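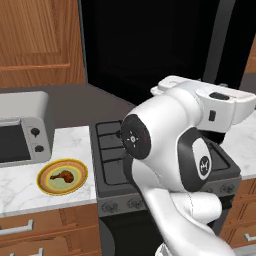
Slide 1. White arm, dark gray stovetop (render)

Speaker notes – Olga Cordero, Preswood
Resoling as a product line
2019-11-14

Thank the organizers. Say where the restrooms are if the host forgets. Ask people to hold questions on pricing until the end, there is a section on it.

Opening
I run the repair program at Preswood. We make work shoes and casual boots and sell mostly through independent stores. The talk is on what happened when we started selling new soles for shoes people already owned, and what we had to change in the shoes to do it.

Start with the problem. On most of our older styles the sole was cemented straight to the upper. When the heel wore down, the shoe was finished, even if the leather had years left in it. Stores told us customers were asking for repairs and being sent to a cobbler, and the cobbler was sending them back because he could not get our soles.

The Manzano boot
We picked one style to begin with. The Manzano had a stitched welt already, so the sole could come off without damage to the upper. Changes we made:
– a softer cement between the midsole and outsole, so heat releases it
– a cork filler we can buy in sheets and cut in house
– the size stamped inside the tongue, where it does not rub off

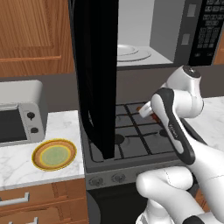
The cement took the longest. The first version let go in a hot car trunk. We had two returns from that and pulled the batch before it reached the stores. Tell the trunk story slowly, people like it.

Price
A resole is $80 with return shipping included. We tried $49 for the first season and lost money on every pair. Most of the cost is labor. The sole itself is cheap. At the higher price fewer people send in shoes, but the ones who do tend to send in better shoes, and those take less work.

Be ready for: why not let stores do it? Answer: two of them do. We sell them the parts and lend them a press. It works if they have someone at the bench every day. It does not work as a side job.

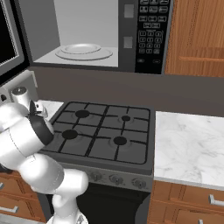
Slide 3. Robot arm next to a gas stovetop, simulated kitchen

Turnaround
We promise four weeks. December is slower and we say so on the order form. The delay is almost never the bench. It is waiting on soles in odd widths. We now keep wides on the shelf all year and order narrows as they come in.

Materials
Stivico supplies the outsoles. They take our trimmings back and grind them into mat stock. We do not get the old worn soles into that stream yet. There is too much grit and leftover cement on them. Do not promise a date on this.

What we would not do again
The Jason loafer. We added it to the program in the second year because stores asked for it. The upper stretches once the sole is off and it will not sit on the last the same way again. We reject some 3 in ten when they arrive, and that means an unhappy phone call and a box going back. Say plainly that it is coming off the list.

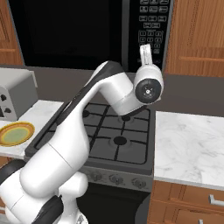
Slide 4. Arm reaching over the stovetop, microwave above

Close
If you want to try this, start with a shoe that already comes apart. Get your sole supplier to commit to the same mold for several years, in writing. Put the repair price on the hang tag.

Sample boots are on the side table, one cut in half. Please leave them there, I need both halves back. Then questions.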